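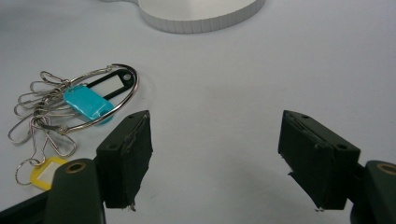 Oval key ring with two plastic tags, one of them black.

Tostum 906 Key Cabinet
Maker: Kubíček
Price: $1,545, delivery is calculated at checkout
Availability: in stock at Wotancombe, to order at Zasstead

The Tostum 906 is a steel wall cabinet for buildings where many keys pass through many hands. We sell it mostly to small hotels, schools, rental offices, municipal arenas and marinas. It is not electronic. It needs no power, no network and no subscription, and it can be opened on the day when the internet is down. We have sold key cabinets from Kubíček for a long time, and the 906 is the one which we recommend first when a customer writes to us that the keys are now living in a drawer.

What is inside

The cabinet opens to the left or to the right, you decide this when you hang it. Behind the door there are six swinging panels, similar to the pages in a book. Each panel carries rows of hooks on both faces. The hooks are bent slightly upward at the end, so that a ring does not jump off when somebody closes the door with too much energy. The number strip beside each row is a separate piece of card under clear plastic. You can pull it out, write your own numbering and push it back. Replacement strips are available in white and in grey.

On the bottom of the cabinet is a shallow tray for the things that do not hang well: padlocks, gate fobs, a pencil, a small flashlight. The tray lifts out for cleaning.

The lock is a cylinder lock with 5 pins and comes with two keys. If you want more cabinets under one key, please say so when ordering. It cannot be changed later without changing the cylinder.

Colour and finish

The body is powder-coated in light grey. Dark green and signal red are made to order and take longer. The coating is quite hard, and a dropped bunch of keys normally leaves no mark on it, but a screwdriver will. Touch-up paint in the three colours is sold in a small bottle with a brush in the cap.

Choosing rings and tags

The cabinet comes without rings and tags. Many customers have already a system they like, and it is a pity to pay for another one. If you are starting from zero, we would like to give some advice here, as we are asked about it nearly every day.

Rings. There are two families. The split ring is the one everybody knows, with the double coil that is hard on the fingernails. It is cheap and holds well. Use it for sets that never change. The other family opens with a clasp or by hooking one end of the wire into the other, and is more comfortable when keys are added and removed often, for example when a tenant changes. For master sets in a school or an arena, where a missing key is a serious matter, there exist also welded and crimped rings which can only be opened by cutting. Please measure your largest key hole before ordering any ring. Old gate keys sometimes have a very small hole, and the thick wire will not pass.

Ring size. A ring that is too big for its hook hangs low and touches the row below it. In the 906 the rows have generous spacing, but with large rings we suggest to use only every second row. Count your large sets before you choose the cabinet.

Tags. Plastic tags are the most sold. They are light and do not scratch the keys, and they come in many colours. Some have a window with a paper label, others are written on directly. The paper kind is neater, but it does not like a wet pocket. For outdoor use, such as boat sheds and pump houses, we advise stamped metal or an engraved plastic plate.

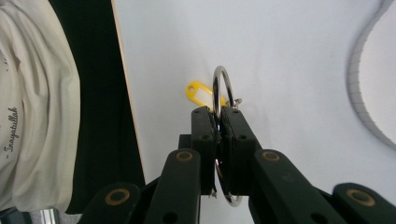

Silver metal key ring and a bright yellow plastic tag.

Using colour well

Colour is the strongest tool you have and it is the one most often wasted. We see cabinets where the person simply used whatever tags were in the bag. It looks cheerful, but it does not help at two in the morning.

Decide first what the colour should mean. In a hotel it can be the floor. In a school it can be the trade that uses the key: cleaning, heating, teaching, kitchen. In a rental office it can be the street. Choose one meaning only. If yellow is the second floor, it should not be also the laundry.

Keep one colour in reserve. You will need it for something that you did not think of. Black or white is a good choice for the reserve.

Remember also that some colleagues do not distinguish red and green easily. Put a number or a letter on every tag in addition to the colour, and make it large enough to read without glasses.

What not to write on a tag

Please do not write the address of the building on the tag, nor the suite number if it can be understood by a stranger. A lost key with an address is an invitation. Write a code, and keep the list of codes in a different place from the cabinet. A simple notebook is sufficient. The Kubíček index book (sold separately) has the same numbering as the panels and a column for the remarks, but any lined book from the stationery shop will do this work.

If you wish that a found key comes back to you, a post office box on the tag is acceptable.

Signing in and signing out

A cabinet without a habit is only a more expensive drawer. The minimum is a sheet beside the door with the code, the name, the time out and the time back. Some of our customers prefer the token method: each person has a few tokens with their initials, and when they take a set they leave a token on the empty hook. It is very quick, and you see with one look who has the key. The hooks of the 906 are long enough for a set and a token together. Tokens are sold in bags, blank, in the same colours as the tags.

Once a month, compare the hooks with the list. In a small building this takes less time than a cup of coffee.

Mounting on the wall

The cabinet is heavy, and heavier still with its keys. It must be fixed into studs or into masonry, never only into drywall. The back has four holes, and the screws and plugs for masonry are in the box. For studs you need wood screws, which are not included. The side of the hinge needs free space so that the door can open completely, otherwise the last panel cannot swing out. Ask a second person to hold the body while you mark the holes.

Hang it at a height where the shortest regular user can reach the top row. Please do not hang it in direct sunlight. The number strips become pale and after a few summers they are hard to read.

Moving keys in from the old place

Take half a day for it and lay everything out on a large clean table with good light. Sort first into known and unknown. Try the unknown ones in the doors before you give them a hook, and put those which fit nothing in an envelope with the date. Do not throw them out in the first year. We know of more than one customer who cut a new lock open and found the key for it in the envelope afterwards.

When there are several copies of the same key, keep one as the reserve copy on its own panel, and never lend this one. From it you can cut new copies. A copy of a copy of a copy turns badly.

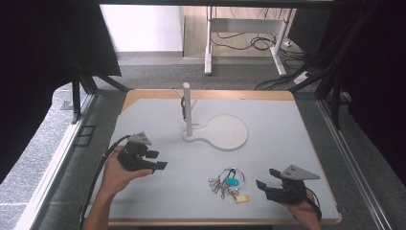
A bunch of keys on a metal ring, on a light grey tabletop.

Care

Wipe the outside with a damp cloth. Do not use abrasive powder. The panel hinges should get one drop of light machine oil in a year. For the lock use graphite or a dry lubricant made for locks. Kitchen oil collects dust and will block the pins.

If a panel begins to hang crooked, open the small screw at its upper hinge, lift the panel level and tighten again.

In the box

Cabinet body with door and 6 panels
Two lock keys
One set of white number strips
Bottom tray
Four screws and plugs for masonry
Drilling template on paper
Instruction sheet in English and French

Sold separately

Split rings, small and large
Clasp rings
Plastic tags in mixed or single colours
Stamped metal tags
Tokens
Index book
Touch-up paint
Spare lock cylinder

Warranty and returns

Kubíček gives 5 years on the body, the hinges and the panels. The lock cylinder is covered for two years. Returns are accepted if the cabinet was not drilled and is in the original carton. For cabinets in dark green or signal red we cannot accept a return, except when there is a fault.

Frequently asked

Is it fireproof?
No. It is a steel cabinet and will resist a short time, but it has no fire rating. If you need a rating, please look at our safes.

Can I hang car keys in it?
Yes. The modern ones with a big plastic head need more space, so leave the neighbouring hook free.

I lost both keys of the cabinet. What now?
Write to us with the number that is stamped on the face of the lock and a copy of your invoice. We order a new key from the maker. Please do not drill the lock before you have spoken with us.

Can the panels be bought later?
Yes, one by one. The older Tostum cabinets with the round hinge pin take a different panel, so have a look at the pin before you order.

Do you show the cabinet somewhere?
There is one on the wall at the Wotancombe counter, and you are welcome to swing the panels. Zasstead has only the catalogue and a box of sample tags and rings. Both counters are closed for stocktaking on Sat 22 June. Orders made through the website on this day will be packed on the next working day.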